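The Little White Frame Is Coming Along

Wednesday nights have been all about the white piece this month, the one with the tall posts that Roya Tabrizi has been calling "the birdcage" (it is not a birdcage, Roya!). I've got a real soft spot for it. The molded edges are lovely, and I'm a sucker for anything with a column.

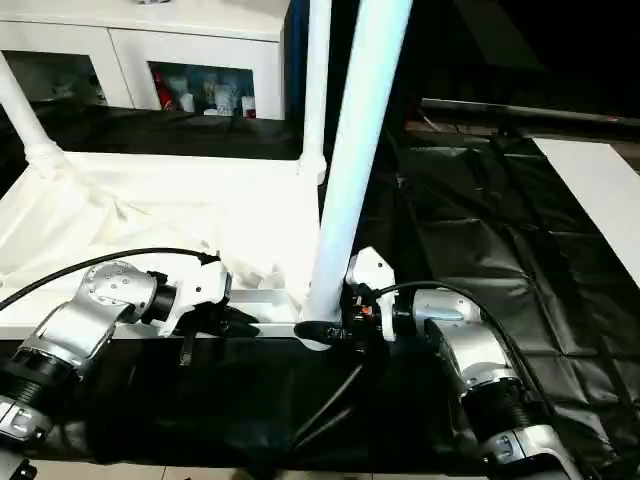 We settled on white paint way back in March, after a long back-and-forth over cream, and I'm so glad we did. Black cloth underneath is my one big tip if you're working on something pale at home. Every edge shows up against it! I used to spread out old bedsheets and could never find where a rail ended.

Kamlesh Kushwaha wants to try a curvier set of posts next, and I'm all for it, though I'd like to live with this one a while first. If you have a spare dark sheet, bring it along, we can always use another.

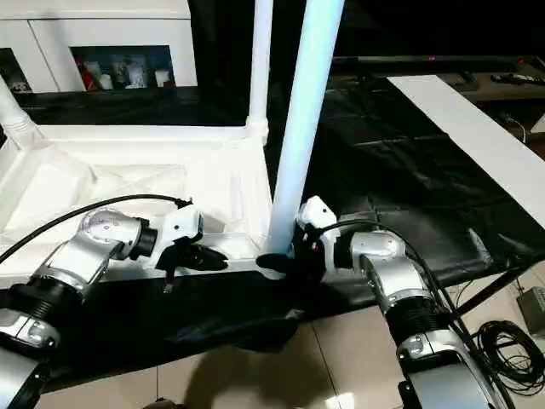
Next Up at Trirnach

Doors open at 5 as usual. Bring a snack to share!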